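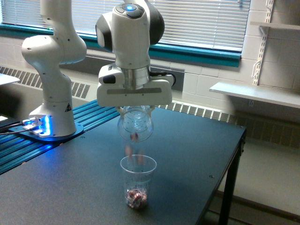 Caramelos rojos, rosas y blancos cayendo en el vaso transparente alto.

Vaso Plino alto, transparente

Tienda Mulura > Mesa dulce > Vasos y recipientes

Llevo una temporada larga vendiendo vasos para mesas dulces y os confieso que el Plino es el que me llevo yo cuando la fiesta es en mi casa. Es un vaso de plástico transparente, alto, más ancho por la boca que por la base, de los de toda la vida. ¿Qué tiene de especial? Pues que se ve todo lo que metes dentro, y con los caramelos eso es media decoración hecha. Un puñadito de rojos, rosas y blancos en el fondo y ya tienes color en la mesa, sin lazos ni purpurina (aunque si queréis lazos, también los vendo, claro).

La boca ancha es lo que más me gusta. Yo suelo pasar los caramelos de un vaso a otro para repartirlos, en vez de ir metiendo la mano en la bolsa, y con una boca así apuntas sin pensar demasiado. Eso sí, id despacito al principio: los caramelos se quedan atascados un momento y luego bajan todos de golpe — a mí me ha pasado más veces de las que me gustaría — y acabas buscando uno debajo del radiador.

Lo tengo en paquetes de 9, sueltos no los vendo. Mide 110 mm de alto. Se apilan unos dentro de otros, así que en el armario ocupan muy poco. Lavarlos, a mano y con una esponja suave, nada de estropajo verde, que el transparente se raya enseguida y ya no hay quien lo recupere.
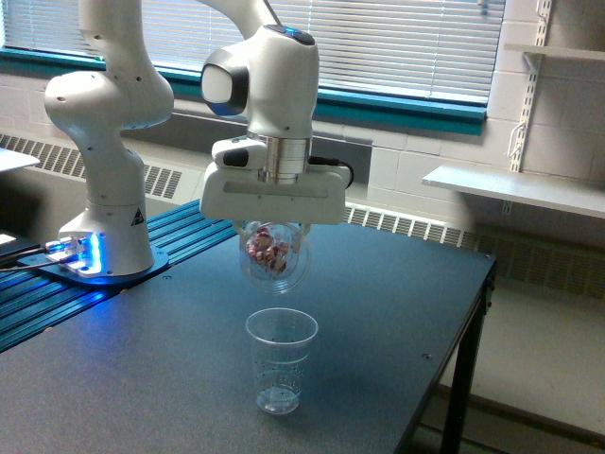 Ustero, noviembre

Añado unas líneas a la ficha, que me estáis escribiendo mucho con las mismas dudas.

La primera: las marquitas. Sí, el vaso lleva unas marcas muy tenues por un lado. Con el vaso lleno apenas se notan, y yo las uso a ojo para que todos los niños tengan más o menos lo mismo (¡que luego comparan, vaya si comparan!). Para pesar o medir en serio usad una báscula o una jarra medidora, no os fiéis de un vaso de fiesta.

La segunda: si sirve para frutos secos. Sirve, y queda muy bien. Lo que pasa es que los tostados con sal dejan polvillo en las paredes y el vaso pierde gracia. Binta Okonkwo, que me compra para las meriendas de su escuela de música, los llena justo antes de sacarlos y le van de maravilla. Los caramelos envueltos aguantan mucho mejor si queréis dejar la mesa puesta desde por la mañana.

Y la tercera, que es la que más me hace sufrir: no, no son para bebidas calientes. Ni café, ni chocolate, ni caldo. Para eso tengo los Bashir, de cartón grueso, en la página de al lado.
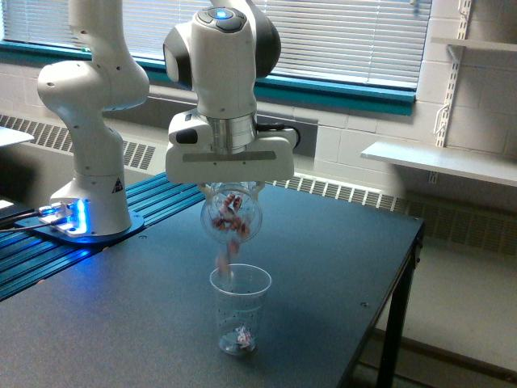
Otra cosa que me preguntáis es cuánto poner. Yo soy de dejar el vaso a medias. Lleno hasta arriba impresiona, no digo que no, pero en cuanto alguien coge uno se caen tres, y con los envueltos pasa todavía más porque los papelitos se enganchan entre sí. A medias, el invitado mete los dedos sin tirar nada y tú rellenas cuando haga falta desde otro vaso.

Para rellenar, guardaos uno o dos vasos del paquete sin poner en la mesa. Coges uno, lo cargas de la bolsa en la cocina y lo vuelcas con calma sobre el que se haya quedado triste. Si los caramelos son pequeños y sin envolver, inclinadlo poco a poco — la gravedad hace el resto. Adesuwa Ajayi me escribió que ella usa una botella de plástico limpia y bien seca para los caramelos menuditos, boca abajo sobre el vaso, y me parece una idea estupenda. Probadlo antes con los vuestros, porque si son un pelín grandes hacen tapón en el cuello.

Para lo que viene en trocitos (galleta desmenuzada, crocante, virutas) me gusta más un recipiente redondeado, que deja ver el contenido casi desde cualquier lado. Luego se reparte en los vasos y listo. Si lo ponéis sobre un mantel o una mesa oscura, el plástico transparente luce el doble, lo tengo comprobado en mi propio salón, que es el banco de pruebas oficial de la tienda.

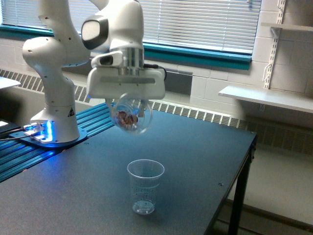
Vaso alto vacío sobre mesa gris oscura y, encima, recipiente redondeado transparente con contenido marrón rojizo.

Datos prácticos

Producto: vaso Plino alto
Material: plástico transparente
Altura: 110 mm
Presentación: paquete de 9
Uso: caramelos, frutos secos, bebidas frías
Lavado: a mano, con esponja suave
Plazo de preparación: 2 días
No apto para: horno, microondas ni líquidos calientes

El recipiente redondeado va en ficha aparte y se vende por unidades. Si pedís las dos cosas juntas, ponedlo en el apartado de notas y os lo mando todo en la misma caja. Y si os llega algún vaso rajado, mandadme una foto al correo de la tienda y os repongo el paquete entero, ¡sin tener que devolver nada!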